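Looking after a timber tabletop

Pale timber shows everything, so a quick wipe every night does more than a big clean once a month. Use a cloth wrung out until it barely feels damp, and go with the grain. Dry it straight after with an old tea towel.

Skip vinegar on oiled tops. It dulls the colour over time.

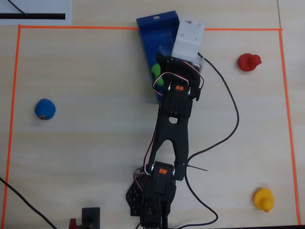 Getting tape and sticker residue off

Peel tape back on itself, low and slow. If it tears, warm it with a hair dryer on low for a few seconds. Rub any gum left behind with a dab of cooking oil, leave it 8 minutes, then wipe with soapy water. Try eucalyptus oil only on a hidden spot first, as it can soften varnish.

Trays and tubs

Keep the bits that live on the table in a tray and you only have one thing to lift when you wipe. Check the underside for grit, which scratches worse than anything you put in it.

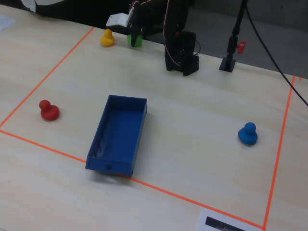 Blue plastic tray on a light wooden tabletop.

Plastic trays go in warm water with detergent. A paste of bicarb and water shifts most grey marks. Bath toys and other hollow plastic can be washed the same way, but squeeze them out well and stand them somewhere airy.
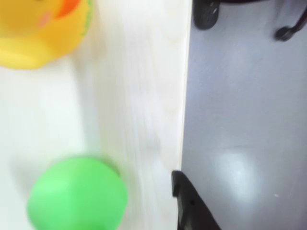 Sibel Öztürkmen wrote in to say that bicarb left a white haze on her darker tubs, and that a second rinse with a splash of lemon juice fixed it.

White and laminate tops

These need less fuss. Detergent and a microfibre cloth will do, and pen marks usually come up with a little methylated spirits on a cotton bud. Keep it away from

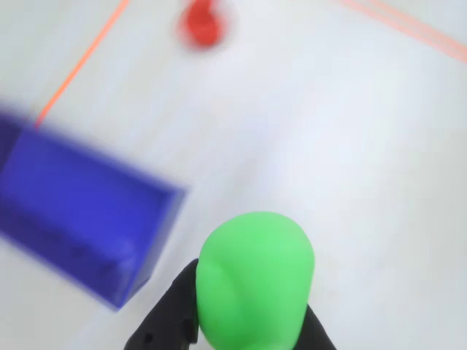

any joins or edging strips, where it can get at the glue. Rinse the patch with plain water and dry it. Cream cleansers are too gritty for a gloss finish.

Re-oil timber tops every September, two thin coats, a day apart.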